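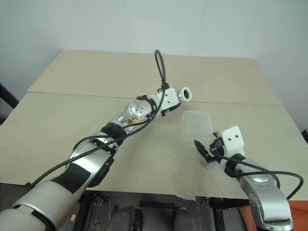
Head view, both arms over the table. Box between the grippers, small round piece under the right fingers.

Print | E-mail | 2 comments

Ticket 148 – Besska cell, episodes rejected on upload
Opened by Ehab Zaki

Target is 300 episodes. The checker flags wrist video as out of step with head video. Restarted the recorder, same result on 3 tries.
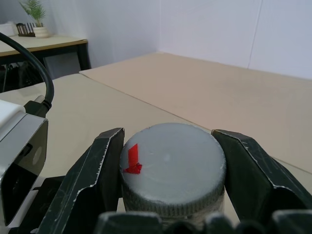
Wrist view, gray lid with red tape, held in the fingers.

Kalevi Halonen, 14:20: Clocks had drifted. Resynced both – please re-record the rejected ones.

Search tickets Go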